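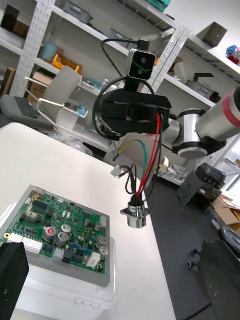 Home | Projects | Mining Engineering | Contact

Filed under: Student Reports, Drilling and Ground Support

Dust Suppression on a Small Pneumatic Rock Drill
Zofia Sadowski and Tymofii Shevchuk

Our project compared two water flushing nozzles on the Hutura hand-held drill. We drilled 6 holes in sandstone blocks with each nozzle, every hole 800 mm deep, and weighed the dust caught on a filter beside the collar.

The wide nozzle caught more of the fine dust but used more water. The narrow one clogged twice and had to be cleared with wire. Colour of the return water was noted but not analysed.

Air pressure dropped while the workshop compressor was shared – we repeated those holes in September. Ylva Ekström supervised. Harder rock still needs to be tested.

Last updated: September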